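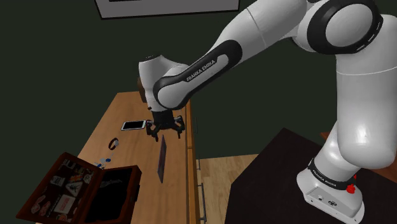

From: Saskia Ngata
To: Dirkton allotments list
Subject: Re: Water rota and the lower tap

Nikau Kerslake wrote:
> The lower tap is down to a trickle again. Is anyone
> still on the February rota, or do we need a new one?
> Also, who has the key to the pump shed?

Nikau,

The old rota lapsed when Lindsay gave up plot 17. I have the shed key and can leave it with Corinne on Tuesday.

The trickle is the filter. I cleaned it last year and it took me 2 hours, mostly getting the cover off. Bring a wide wrench and an old toothbrush.

For the new rota I suggest:

1. Upper plots water before 9 in the morning. They lose pressure as soon as the lower tap is open.

2. Lower plots water after 6 in the evening. Tarık has asked for 3 evenings a week for his beans – fine by me if the others agree.

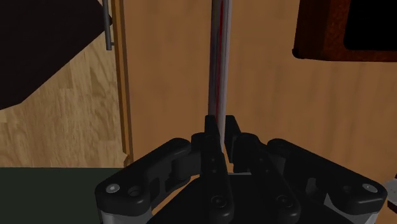
3. Hoses go back on the hook and the tap gets shut off fully.

Reply to the list if the times don't suit you. I'll pin up a copy at the gate.

Saskia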